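Takeaway cup charge to start in Vunport from October

Print this story | E-mail this to a friend

7th June

Takeaway drinks in Vunport will cost a little more from October, after councillors voted last night to go ahead with a 12p charge on single-use cups.

The charge covers every cafe, kiosk, van and petrol station inside the town boundary. Sketent, up the hill, is in too. Gindbridge is not, having pulled out of the joint scheme in the spring, and there were some sharp words about that.

Vote was close. Two members abstained, one left before the end to catch the last bus. The meeting overran by more than an hour, mostly on the question of soup.

Soup is included, for the record. So is porridge. Anything sold in a cup to be taken off the premises, hot or cold, lid or no lid. Ice cream tubs are not cups and will not be charged for, which will please the kiosks on the front.

Under the scheme shops keep 2p of each charge to cover their own costs. The rest goes into a fund for street bins, the drinking fountains by the harbour steps and a washing-up service for reusable cups, to be run from the old dairy on the Sketent road. Work on the dairy has not started. The council says it will be ready in time. Traders at the meeting were not so sure and said so, loudly.

People who bring their own cup pay nothing extra. Nor do hospital patients or anyone buying from a school canteen. Drinks from vending machines are left out for the first year while the council works out how on earth you would collect it.

A survey carried out over the winter drew 681 replies. A little over half were in favour. Of those against, most said the price of a coffee was high enough as it is. A smaller group wanted a ban and nothing less. Several wrote in only to complain about the parking, as usual. 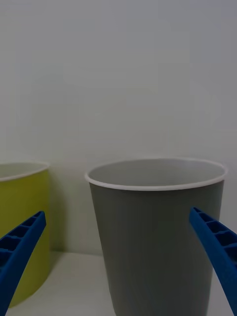
Paper cups will carry the 12p charge along with plastic ones

The rules make no difference between paper and plastic. This was the other long argument of the evening. Some cafe owners switched to paper a few years ago, at the council's own urging, and feel they are being punished for it. The officers' report says that many paper cups have a thin lining inside and the plant that takes Vunport's recycling will not accept them, so they go in the same lorry as everything else. One councillor asked whether unlined cups could be let off. Answer was no, at least for now, as staff could not be expected to tell one from the other at a bin.

Demissie, the bakery and coffee shop with branches in Vunport and Sketent, has already said it will not pass the charge on to its regulars before Christmas. It will pay the money itself. It will also sell a reusable cup at cost price and knock a bit off any drink served in one. A notice in the window of the harbour branch went up first thing this morning, so somebody was expecting the result.

Smaller places say they cannot match that. The traders' association put in a letter, read out in full, asking for the first three months to be a trial with no fines. Councillors met them half way. There will be no fines until after the new year, only warnings, and the very smallest stalls will get a simpler form to fill in. The association said afterwards that this was "better than nothing but not by much".

After that the fine for not collecting the charge will be £950. A first offence will normally bring a letter. It is the second that costs.

The figure caused a gasp or two in the public seats. Officers pointed out that it is a maximum and that the same sum has applied to fly-tipping in the town for years, with hardly anyone paying the full amount.

There are 17 return points planned for the borrowed cups, if the washing service does get going. The idea is you pay a deposit at one shop, drink your tea, drop the cup at another and get your money back. The list so far includes the bus station, the library, the leisure centre, both ends of the prom and the market hall. Nothing yet for the estate at the top of Sketent, and residents there have noticed. The council says the list is a draft and comments are welcome untill the end of the month.

What about visitors? That was raised more than once. Vunport fills up in summer and a good many of the cups in the harbour on a Sunday night are not dropped by people who live here. The October start means this season is missed altogether. Opponents called that daft. Supporters said it gave shops a quiet few months to get used to the tills before the crowds are back, and that rushing it through for July would have been worse.

Signs will go up at the station and in the two main car parks. No money has been set aside for adverts further afield.

Gindbridge remains the sore point. Its own council dropped out over the cost of the washing service, saying it had been asked for a bigger share than it had agreed to. Vunport members say the figure never changed. Either way the retail park sits just over the line, with its drive-through, and cafe owners at the Vunport end of the bypass fear their morning trade will simply go a mile down the road. One suggested a charge on the road instead. It was not put to the vote.

A letter is to be sent asking Gindbridge to think again. No reply is expected before its own meeting, which has been put back once already.

The charge will be looked at again after a year. If the amount of litter picked up along the front has not gone down the whole thing could be scrapped, or put up, depending on who you asked on the way out. The street cleaning team will keep a record for the review, going by sacks filled and not by single items, as was first suggested and quickly dropped.

Shops will get a pack through the post over the summer with a till sticker, a poster and the form. Drop-in sessions for traders will be held at the market hall and at Sketent village hall, times to be put up on the council website. Stallholders on the Saturday market should speak to the market office, who are sorting out their own arrangments.

The full report and the draft list of return points can be read at the library or the council offices. Comments in writing please, to the front desk, or by e-mail.

Also agreed at the same meeting: new railings for the harbour steps, a later closing time for the skate park in the school holidays, and a further delay to the resurfacing of Sketent Lane. The item on beach huts was held over, there was no time left.

Print this story | E-mail this to a friend

Related stories

Gindbridge pulls out of joint cup scheme
Old dairy plans get the go-ahead
Harbour fountains switched back on after repairs
Have your say: should takeaway cups cost extra?
Beach hut rents, decision put off again
Sketent Lane potholes "worst in years"
Market hall roof work to finish early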